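Small Lodging Owners Board > Housekeeping and Laundry > White sheets going gray, wash in house or send out?

millpond_inn
Started 29th August

We have 11 rooms, most with two beds. We wash everything ourselves in two front-load machines. Our sheets are Linum cotton percale, bought new in January, and they already look dull next to the spare set that never left the closet. No stains, just gray. Guests haven't complained yet but I notice it every time I make up a room.

Current routine is warm water (104 degrees at the machine), Dusetano powder, full scoop, no softener, dryer on medium. Towels go in separate loads.

Erkico quoted us for pickup and delivery three times a week. The price is more than I pay now but it would free up a person for most of the morning. Has anyone switched to them, or fixed the gray without switching?

copperkettle
What is your water hardness? That would be my first question. Ours is very hard and we had the same thing until we put in a softener. Detergent grabs the minerals and the whole mess settles back into the cotton.

millpond_inn
Don't know. Town water. I'll get a test strip.

rowhouse9
104 is not hot enough for hotel sheets. People put lotion and sunscreen on and get into bed. Body oil does not come out in warm water, it builds up and holds dirt. Go as hot as the care label lets you.

bayside_laundry_gal
Disagree with going hotter as the first step. I ran a laundry room for years and the usual cause was too much soap and too many sheets in the drum. A full scoop in a front loader is a lot. Take one clean sheet, run it in hot water with nothing added, and look through the door after five minutes. If you see suds, you have leftover detergent in the fabric and hotter water with the same scoop won't cure it.

rowhouse9
Maybe for the soap part. I still wouldn't wash guest sheets at 104. I changed temperature only, same detergent, same dose, and ours came back in a few weeks.

bayside_laundry_gal
Could be you had oil and he has soap. Or she. The test costs one wash so I would do that before anything.

fernhill_cabins
We used Erkico for a season. Sheets came back white and pressed, no argument there. Problem was that we got short counts. Pillowcases mostly. They credited us every time but you can't put a credit on a pillow on a changeover day. You need three full sets per bed if you send out, and that cost wasn't in my math when I signed.

copperkettle
Three sets is what you should have anyway. One on, one in the wash, one on the shelf.

fernhill_cabins
In theory. We have nowhere to put it.

slatecreek
We went the other way, dropped the service and brought it back in house. I track loads in Do, which we already had for the room calendar. Each set gets a tag and I retire it after 60 washes no matter what it looks like. Old sets go to the animal shelter. It's boring to keep up but I know what a sheet costs me per wash now, and the Erkico price was not as far off as I expected. If my labor were any more expensive I'd go back.

millpond_inn
60 seems low. Are those all cotton?

slatecreek
Half and half blend. They could go longer. I just like them crisp.

rowhouse9
Blend holds onto oil worse than cotton does, so that might be right.

millpond_inn
Update. The strip says moderately hard, nothing terrible. Ran the plain hot wash with one sheet and there were suds on the glass for the whole cycle. So I've cut the Dusetano to a third of a scoop, stripped two rooms' worth of bedding with two hot rinses, and stopped packing the drum. One of the twin rooms:
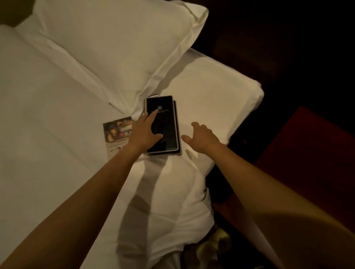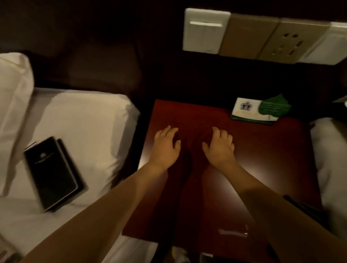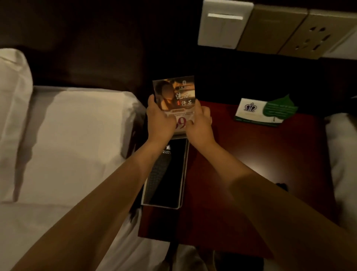

I'm also going to raise the temperature for pillowcases only, because those are where the lotion ends up. Flat sheets stay at 104 for another month so I can tell which change did what. I told Erkico I'd decide by the end of the slow season. They want a one-year commitment and I don't love that.

bayside_laundry_gal
Suds for a full cycle is a lot of buildup. Expect to do that rinse more than twice on the older sets. Don't add vinegar and bleach to the same load, whatever you read elsewhere.

fernhill_cabins
Ask Erkico for a three-month trial. They gave us one. Get the short count terms in writing, including what happens if it's the same item two deliveries in a row.

rowhouse9
You changed three things at once on the rinsed set so you won't be able to tell anything from those two rooms.

millpond_inn
True. The other rooms still have the old routine except for the scoop, so I'll compare against those.

copperkettle
Leave one spare set in the closet unwashed so you have something to hold next to it. I threw ours in with everything else and lost my reference.

millpond_inn
Already labeled it. It's on the top shelf with tape around it.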